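家里车间锯铝、钻铝、攻铝的一些土办法

作者:Tapio Ruotsalainen(Carnberg 车间笔记,八月整理) 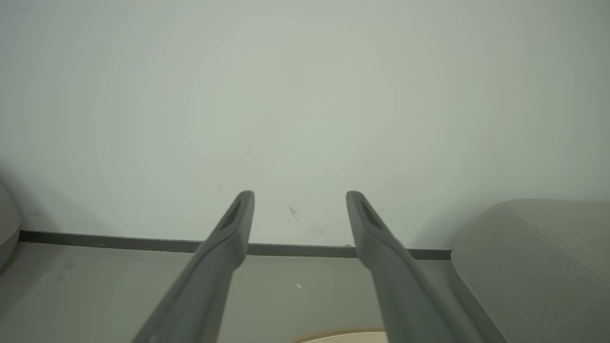
一、先说买料

铝型材的价格表是一种文学体裁,读的时候要带着感情。同一根40方的料,按米卖一个价,按公斤卖一个价,“免费切割”又是一个价。我的习惯是先问每米多重,再自己乘一遍。乘完之后如果对方沉默了,就换一家。

尾料可以买,但要看三样:两头有没有磕扁,槽里有没有夹着别人的碎屑,整根放在平地上晃不晃。两头磕扁的锯掉就行,价钱里扣出来。晃的那种叫扭曲,卖家会说“装上就直了”。装上以后是架子跟着一起扭。

Suominen 的仓库周末前清尾料,长短都混在一个铁笼里。去的时候戴手套,切口的毛刺很热情。我有一次图省事光手翻,翻到一根很好的料,也翻到了创可贴。

料买回来别竖着靠墙。细长的薄壁管靠一个冬天,会很谦虚地弯下去。平放,下面垫三处,垫木等高。

二、划线

铅笔在阳极氧化面上几乎看不见,油性笔又太粗,一条线能有一毫米宽,锯左边还是锯右边全凭心情。我用美纹纸贴一圈,在纸上用0.5的自动铅笔划,锯完连纸带屑一起揭掉。纸还顺便保护了表面。

划针别用在外露面上。铝软,划上去就是一辈子。Raili Pesonen 做过一张很漂亮的桌子,正面有一道划错的线,她后来在那儿摆了个花盆。那个花盆至今没挪过窝。

量四根一样长的腿,不要用卷尺量四次。量一次,锯一根,后面三根拿第一根比。更好的办法是在锯台上夹一块挡块,料顶上去就锯。挡块底下留一条小缝,让铝屑有地方去,不然第三根开始每根都短一点,组装时才发现桌子在向你鞠躬。

三、锯

斜切锯可以锯铝,前提是锯片换对。要齿多的、负前角的、标明有色金属的。我那台用的是84齿。木工锯片也锯得动,只是声音像在审问什么人,而且容易啃刀、把料甩出去。

锯之前的清单:

料夹死,两头都夹,短的那头也要有支撑。
手离锯片远一点,再远一点。
护目镜戴在眼睛上。推到额头上的那副保护的是额头。
袖口扎好,别戴手套。旋转的东西都喜欢手套。
机器旁边的木屑扫干净。热铝屑掉进木屑堆里,晚上会有后续。

下刀慢,等转速起来再碰料,锯穿以后等锯片停了再抬。许多人切面不好看,都是急着抬那一下刮出来的。

润滑用什么,各家有各家的信仰。Eero Kiiskinen 用蜡棒,Kaisu Nurmi 用酒精,为此两人在微信群里吵过一整个晚上。酒精确实干净,可是锯子的电机是有刷的,会打火花,我不愿意把这两样东西介绍认识。蜡棒抹在锯片侧面,几刀抹一次,够用了。

手锯也能干活。每英寸24齿的锯条,锯薄壁再细些,齿尖朝前装。装反的人比你想的多,包括写这篇东西的人。推的时候用力,拉的时候松一点,别像拉小提琴那样来回都带感情。

四、去毛刺

锯完的切口,外圈用细平锉斜着带一遍,内圈用弯头刮刀。刮刀是便宜东西,买一把正经的,刀头能换。用美工刀代替的,我见过,也见过后来的纱布。

锉刀会被铝堵住。堵了以后继续锉,那一小坨铝就在工件上犁沟,越锉越花。上工之前在锉面抹点粉笔,堵得慢。已经堵了的,用铜丝刷顺着齿的方向刷,顽固的拿一段黄铜片的边去推。别拿锉刀往虎钳上磕,锉刀很硬也很脆,它会用断掉来表达意见。

倒角意思一下就够,半毫米左右。有人爱把每个棱都磨得像鹅卵石,装配时两根料之间就有一条黑缝,里面会住进灰尘,还有灰尘的亲戚。

五、钻孔

冲一个样冲眼,这一步不能省。铝面滑,钻头爱散步。

小孔转速高,大孔转速低。我台钻上钻5毫米以下的孔,挂在2000转,大的往下调。钻头要锋利,铝屑应该是成卷出来的。如果出来的是灰一样的末子,那是钻头在磨,不是在切,换一支。

钻深孔要勤退屑。铝会粘在钻头的槽里,粘满了就卡,卡了就转,料如果没夹住,整块料就跟着钻头转。老师傅管这叫风扇。夹料,永远夹料,小料更要夹。

滴一点煤油或者切削液。厨房里的食用油临时顶一下也行,气味还有点像早餐,但用完要擦,放久了发黏,招灰,最后变成一种很难命名的物质。

钻薄板下面垫一块废木头,孔底的毛刺会小很多。薄板上开大孔用阶梯钻,别用大麻花钻,那玩意儿钻出来的孔是三角形的,有一种现代艺术的味道。

六、攻丝

铝里面攻丝看着容易,断丝锥也容易。

底孔按表来,M5钻4.2,M6钻5.0,M8钻6.8。别因为“反正铝软”就把孔钻小一号,软的东西抱得更紧。

丝锥对正了再下手。拿一小块钻好直孔的方料当导向,丝锥从孔里穿过去,贴着面压住,前几圈就不会歪。进半圈到一圈,退小半圈断屑。感觉紧了就整支退出来,把屑刷掉,加油,再进。感觉“再使点劲就过去了”的那个时刻,请去喝杯水。

断在里面怎么办?不锈钢或者高速钢的丝锥断在铝里,有人用明矾溶液泡,铝基本不受影响,高速钢慢慢化掉,不锈钢的就别指望了。泡的时候要温着,泡好几天,家里人会问锅里是什么。别用做饭的锅。我通常在旁边另钻一个孔,并且宣布原来设计就是这样的。

型材端头的中心孔可以直接攻,省掉一个角件。攻之前看清楚孔里是圆的还是带棱的,带棱的屑多,要退得更勤。

七、连接和防松

铝和钢螺丝在一起,放在干燥的屋里相安无事,放到阳台上就开始闹。潮气进去,两种金属在中间搞电化学,铝吃亏,起白粉,螺丝咬死。放室外的,螺丝下面加尼龙垫圈,螺纹上抹一点防咬合剂。

螺纹胶用蓝色的,能拆。红色的也能拆,要动火,拆完你也不想再装了。

槽里的T型螺母有两种:一种从端头穿进去,装完了才想起少放一个,全拆;一种从正面塞进去转四分之一圈,贵一点,治健忘。我现在两种都备着,穿进去的那种每条槽多放一颗。多的那颗会在槽里哗啦哗啦响,拿一小条海绵堵上。

拧紧的顺序:所有螺丝先带上,不拧死;放到平地上,量两条对角线,一样长了再拧。先拧死一角再去追另外三角,能追一下午。Lauri Koivisto 就追过,后来他在较低的那条腿下面垫了一叠名片,说明交际广还是有用处的。

八、表面和清洗

阳极氧化的料用温水加一点中性洗洁精擦,软布,擦干。别用烧碱类的厨房油污净,那东西溶氧化膜,擦完会花,而且花得很均匀,补不回来。洁厕灵更不要想。

没氧化的本色料,想要拉丝效果,用百洁布顺着一个方向拖,贴着直尺拖更好。来回拖就成了另外一种效果,叫洗过的锅。拖完戴手套拿,手印在新擦的面上特别清楚,像办案现场。

要上漆的,先打磨,再脱脂,然后喷一层铝用底漆。普通漆直接喷上去,头两个月很好看,之后可以整张揭下来做纪念。磨完别放过夜,当天喷底漆。

九、收尾和扫地

铝屑单独收,别和铁屑混。铁屑混进来,收废品的会按最便宜的那种算。铁屑还会压进铝的表面,过几天长出小锈点,看着像铝生锈了,然后你就要给全家解释铝不会那样生锈。

打磨出来的细铝粉不要和干磨铁的火花进同一台吸尘器。细铝粉遇到火星是会着的,着起来不能泼水。粉尘少量多次地清,装进带盖的铁桶,保持干燥,放远点。

砂轮机别磨铝。普通砂轮会被铝糊住,糊住以后发热,热了可能裂,裂开的砂轮出门不走正道。要磨就用砂带,或者老老实实用锉。

地上的屑先用扫帚扫,再拿旧胶带粘一遍工作鞋的鞋底。进屋换鞋。这一条是家里人加的,语气比上面几条都重。

十、几样常用的小东西

Usis 的弯头去毛刺刀,备用刀头买一包,掉地上的那种总能在脚底找到。
Bridus 的角度夹,两只起步。塑料垫掉了就用一小块旧皮带粘上去。
50厘米的钢直尺,端头要从零开始的。有些尺前面留一小截空白,每次都要想一下,想着想着就锯短了。
一盒各种长度的M5内六角螺丝,8、10、12、16各来一格。缺的永远是12。
一支干净的旧油漆刷,专门扫铝屑。别用嘴吹,屑会飞进吹的那个人的眼睛里,非常公平。

弯管和铆接另写一篇,弯坏的那几根我还没想好怎么解释。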